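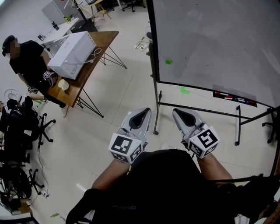
主题：Re: [手持夹爪] 两款夹爪试下来，到底选哪个？
发件人：Noelia Esteban
收件人：gripper-talk 列表

大家好，

拖了好几天才回，不好意思，这周一直在搬东西加调东西，邮件攒了一堆。先把原来那封贴在下面，方便没跟上的人看，我分段回。

> 各位好，我们组准备上一套手持采集，预算刚批下来，目前在 Hesinix 和 Didemell 两家的手持夹爪之间犹豫。
> 想请教几个问题：
> 1）手感差别大不大？采集员一天要拿好几个小时的那种。
> 2）定位用的标记块，你们觉得贴码方块靠谱吗，还是直接上纯视觉惯导？
> 3）头上那路相机有没有必要？还是夹爪上的腕部相机就够了？
> 4）两只手一起用的时候，左右时间对齐怎么做的？

先说结论，免得有人看不到最后：我们目前留下的是 Hesinix，Didemell 那对还没退，放在柜子里当备用。不过我这个结论很看任务，你们要是主要抓小零件，可能会跟我选的相反，往下看就知道了。

关于 1）手感

差别很大！比我预想的大多了。Didemell 那对单拿起来轻，刚上手的人都喜欢，扳机行程也短，一捏就合上。问题是行程短意味着中间开度特别难控制，你想让它停在半开的位置，手指得一直绷着，连着做半小时以后，我食指根那块肉就开始酸。Hesinix 重一些，扳机行程长，回弹也软，慢慢捏的时候开度跟得很顺，倒杯子、叠毛巾这类需要“轻轻夹住”的动作好做得多。

重量这件事别光看标称，要看重心。Hesinix 我们自己称的，装上标记块和线以后是 800 克一只（厨房秤，别太当真），Didemell 我忘记称了，等下次拿出来再补给大家。但是 Hesinix 的重心靠近手掌，拿着反而没那么坠。Didemell 的相机座伸得太靠前，手腕一直在往下压。我个子小手也小，男同事们对这点抱怨得没我多，所以你们最好找手大手小的人各试一遍。

抓取方面：细长的东西、扁的东西，比如笔、硬币、卡片，Didemell 完胜，指尖薄。我们拿桌上的白板笔试过，平放的笔它基本一夹就起来，Hesinix 要先蹭一下把笔拨斜了才好夹。碗和杯子反过来，Hesinix 的指腹接触面大，夹碗沿不打滑。

关于 2）标记块

我站贴码方块这边，虽然丑，虽然老是磕到桌角。

我们一开始也想走纯视觉惯导，省掉那个方块多清爽啊。结果在我们这间屋子里不太行，地砖浅色，又有点反光，墙也白，特征点少得可怜，手一转快就飘。后来把方块装回夹爪根部，从头上的相机看，只要手在视野里，至少有一个面是能解出来的，漂移马上就老实了。

几个踩过的坑：
方块一定要用哑光纸或者哑光打印，亮面的在顶灯底下整面白掉，一个码都读不出来。
螺丝固定，别用双面胶。我们用双面胶撑了一个下午，方块歪了一点点，肉眼看不出来，标定残差出来才知道，那批 282 条全部重做。心痛。
左右两只的码 ID 不要重复，这听起来像废话，但 Villanueva 项目那边给我们发过来的那套就是重复的，查了半天以为是代码问题。
左右都做上记号，换人的时候最容易拿反。

另外方块装在根部和装在指尖附近我们都试了。指尖附近精度理论上好一点，可是一伸进箱子就被挡住，根部的遮挡少很多。最后就是根部，不纠结了。

关于 3）头部相机

要的要的。腕部相机看抓取细节没问题，但两只手互相之间的关系，它们自己是看不见的，尤其是一只手扶着、一只手去拿的动作。头上那路还有一个好处，就是事后复查特别快，扫一眼就知道这条数据里人站在哪、手有没有出视野。

角度上建议往下压得比你觉得舒服的再多一点。人站着的时候，双手自然就在胸前腹前这个高度，相机平视的话手老是掉在画面最底下，方块只露半个。我们现在的做法是，开始前双手端在身前停两秒，两个方块都完整看见了再动。这两秒顺便拿来做起始检查，一举两得。

曝光锁死！不要自动。转头看一眼窗户再转回来，码就糊一阵子，我们为这个丢的数据比其他原因加起来还多。

镜头选广角，但别选太夸张的鱼眼，边缘的码畸变大，角点提取会抖。Providcombe 的同事借过我们一颗特别广的，看着很爽，边上解出来的位姿跳得没法看。

关于 4）时间对齐

我们的办法很土：每条开头两只夹爪同时开合三下，三路视频加两路开度曲线，按这三个尖峰对齐。控制板自己也打时间戳，但左右两块板各走各的钟，录久了会慢慢错开，所以我们每录满 200 条就重新同步一次。有朋友用硬件触发，肯定比我们好，只是又多一根线，我已经被线绊怕了……地上的线请务必贴好，站位也拿胶带贴在地上，不然人会越站越偏。

说到控制器，Didemell 的控制板要夸一下，开度读数 500 Hz，干净得很，几乎不用滤波。Hesinix 的噪声大，扳机不动它也在那里小幅抖，我加了个中值滤波，能用，就是不优雅。要是有人试过把 Didemell 的编码器装到 Hesinix 上，请一定告诉我，我真的很想知道，外壳那点空间我量过，好像刚刚好又好像差一点。

还没搞明白的两件事，顺便问问大家：

一是线。现在从夹爪出来的线怎么走都别扭，走前臂外侧会勾袖子，走内侧又蹭桌面。我们现在一律穿短袖干活，可是到了一月份怎么办？有人用护臂把线包起来吗，会不会热？

二是指尖的软垫。Hesinix 原装的垫子用一阵子就开始起毛，摩擦力变得很明显，前后两批数据的手感都不一样了。你们是定期换，还是从一开始就换成别的材料？硬度大概选多少？

标定脚本我整理一下，里面注释中英文混着写，还有几句骂人的话要先删掉，弄好了发列表里。想要 Didemell 那对试手感的，离得近的可以直接过来拿着玩，下午三点以后我基本都在。

Noelia

又及：上封邮件里有人问能不能左手 Hesinix 右手 Didemell 混着用。试过，别。两边扳机行程不一样，脑子会打结，我连一个碗都没端平。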